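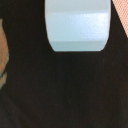 How to Write an Exhibit Log for an Internal Fraud Inquiry

Updated 27 May 2022 by Lena Pietrzak

An exhibit log lists every item collected during an inquiry, who collected it, and where it went next. The steps below assume a small case with one lead investigator and a shared storage cabinet.

Step 1. Open the log before collecting anything

Enter the case number, the lead's name, and a one-line statement of the allegation. In the Trarby case the statement read: "Vendor Dellitz paid 4,000 dollars for deliveries not received." Leave out any opinion on who is responsible.

Step 2. Number the items

Use one running sequence for the whole case. Do not restart the count at a new location. If an item is withdrawn, keep its number and write "withdrawn" beside it, with initials.

Step 3. Record the source

For paper records, enter the office, the cabinet or folder, and the person who handed them over. For files, enter the full path and the account used to copy them. The Trarby log ran to 11 entries, and 2 of them had to be redone when the path was left blank.
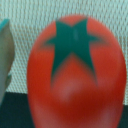
Step 4. Describe each item

The description must let a second reader pick the item out of a box without help. State what it is, then color, shape, and surface, in that order. "Tomato" is a poor entry for a sample product. "Toy tomato, red, oval, smooth, dark green star shape on top" is a usable one. Do not enter a maker or a value unless it is marked on the item or on an invoice already in the log. Invoices are described by number, date, and total.

Step 5. Log every transfer

Both parties sign when an item changes hands. Enter the time as well as the date. Items returned to the cabinet count as a transfer.

Step 6. Close the log

Draw a line under the last entry and sign below it. Saadet Sarıgül checks closed logs against the cabinet each March. Closed logs are kept for 1,460 days, counted from the date of the closing signature.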